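**新闻稿 · 9月**

# 我们社团要办“居家收拾赛”了，欢迎来看、来报名、来挑毛病

大家好，我是Sumeck机器人社的社长，这篇新闻稿由我来写。指导老师说新闻稿要庄重一点，我写了一版庄重的，自己读到第二段就困了，所以删掉重来，就按平时说话的口气讲吧！

先说正事：Sumeck机器人社和Dikby社区活动中心合办的第一届“居家收拾赛”，将于9月在活动中心一楼开赛。参赛队全部是学生队，每队4个人，比的是让机械夹爪做家里最普通的活儿：收垃圾、挪垃圾桶、把掉在外面的东西捡回去。报名从现在开始，截止到开赛前一周。比赛免费观看，下午2点入场，带弟弟妹妹来完全没问题（他们通常看得比大人还认真）。

为什么选收垃圾？社里为这个题目吵过好几回。有人想做搬积木，有人想做下棋，还有人坚持要做煎蛋，被我一票否决了，活动中心的厨房我们赔不起。后来大家把自己家里最不愿意干的家务写在纸条上，收上来一看，和垃圾桶有关的占了一大半，题目就这么定了。

准备工作从暑假就开始了。我们用的是手持夹爪：人握着夹爪去做动作，夹爪上的相机把过程录下来，录好的片段再拿去训练机械臂的控制程序。好处是不用把整台机械臂搬到别人家里，一个人一只手就能采数据，累了就换人。坏处嘛，就是手真的会酸，采完一下午，写作业的时候笔都握不稳。
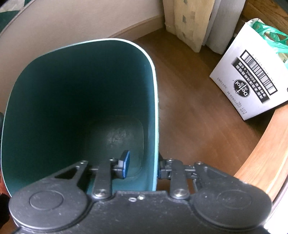
比赛第一个项目叫“挪桶”，规则写起来只有一句话：夹住桶，移到指定位置，桶不能倒。写完规则我们还挺得意，觉得这是送分题，试下来才发现光是“从哪儿夹”就够讨论一个晚上的。桶身上宽下窄，从外面抱着夹容易打滑，所以我们现在教新社员的办法是夹桶沿：一根手指伸进桶里，另一根留在外面，两块蓝色指垫把桶壁夹在中间，空桶尤其适合这样练。不过夹得太靠一侧，提起来桶会歪，歪了就得重来。评分的时候，裁判会看桶离地以后的姿态，不看你夹的位置漂不漂亮，各队可以放心大胆地试自己的夹法。

训练场地也想顺便说两句。我们没有专门的实验室，社团活动室的桌子一拼，剩下的地方转个身都费劲，所以很多练习就放在普通的屋子里做，木地板、窗帘、纸箱子，该有什么有什么。刚开始我是有点担心的，背景这么杂，程序会不会学糊涂？后来想通了，谁家不是这样呢？真要做居家的活儿，总不能要求人家先把客厅清空吧。窗边的光也很麻烦，地板会反光，上午录的和傍晚录的看起来像两间屋子。我们干脆把不同时段都录了，数据存盘的时候按时段分文件夹，这个习惯强烈推荐给各参赛队，晚一天整理都会后悔。

到目前为止，社里一共攒了4000段练习片段。这个数字是大家一段一段录出来的，当中也有不少废片：有的手抖，有的忘了按开始，有一段从头到尾都是社员在和妈妈讨论晚饭吃什么。废片我们单独放着，没有算进去。开赛前，我们会从合格的片段里挑出一部分，做成入门数据包发给所有报名成功的队伍，零基础的队也能先跑起来，不至于对着一堆零件发呆。

第二个项目叫“收尾”，难度一下子就上来了。桶里要放塑料袋、菜叶之类的东西，夹爪得把指定的那一件夹住，放到该放的地方。硬的东西好办，软的东西才折磨人！塑料袋一碰就变形，你以为夹住了，其实只捏到一层皱褶；菜叶更调皮，同一片叶子换个方向放，程序就像不认识它了。

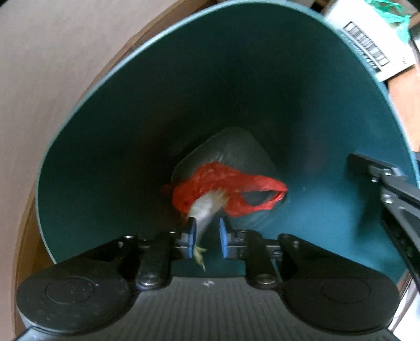
所以这个项目我们给了比较宽松的时间，每队8分钟，中间允许停下来调整一次。两只夹爪可以一起上，也可以只用一只，各有各的道理：两只一起用，一只负责夹，另一只可以帮忙挡一下、拨一下，但是两个人在一个桶口上配合，胳膊肘很容易打架；只用一只，动作清爽，可遇到东西贴着桶底的情况就比较吃亏。我个人偏爱双爪（社里有一半人不同意，这个问题我们至今没有吵完）。

顺便回答几个这阵子被问得最多的问题。

**没学过编程能参加吗？** 能。每队只要有一位同学愿意啃代码就行，其他人可以负责操作夹爪、整理数据、画海报、写记录。写记录的同学特别重要，请不要把这个位置随便丢给最后一个到的人。

**要自己买设备吗？** 不用。夹爪由Peltton工作室借给各队使用，开赛前到活动中心登记领取，赛后归还。弄坏了先别慌，也别自己用胶水粘，拿来给我们看看，多数时候只是螺丝松了。

**比赛用真的垃圾吗？** 用干净的塑料袋和当天准备的菜叶、菜根，不会有剩饭剩菜，也不会有玻璃和尖锐的东西。现场备有手套和洗手的地方。

**获奖有什么？** 有奖状，有Šindelář书店提供的书券，还有我们自己做的奖杯，造型是一个小垃圾桶。设计稿改了好几版，我觉得可爱极了，指导老师的评价是“很有辨识度”。

评分办法也先透露一点。每个项目分成完成度和稳定性两块，完成度看东西有没有到位，稳定性看重复几次的结果差得多不多。偶尔一次特别漂亮的动作当然会有掌声，可分数更照顾那些每次都差不多稳的队。另外设一个“最佳失败记录”奖，奖给把失败原因写得最清楚的队伍。我加入社团的第一年，满本子都是“又没夹住”，到了第二年翻出来看，完全不知道当时是怎么没夹住的，气得想穿越回去给自己补课。所以这个奖算是我的一点私心。

还要谢谢Dikby社区活动中心，把一楼大厅借给我们，连折叠椅都替我们擦好了。也谢谢各位社员的家长，这个暑假忍受了我们在家里一遍又一遍地搬同一个垃圾桶。

想报名的队伍，请到活动中心前台领取报名表，填好队名、学校和联系方式，交回前台就可以。媒体朋友如果想提前来看训练，也请在前台留言，我们会安排人带路，采访可以随时打断我们，就是别在夹爪夹着东西的时候拍肩膀。观众不需要预约，早点到能坐前排。

报名表背面有一块空白，写着“你最想让机器人替你做的家务”，请务必填一填，明年的题目就从那里面挑。煎蛋也可以写，我会再考虑考虑的。

Sumeck机器人社社长
于社团活动室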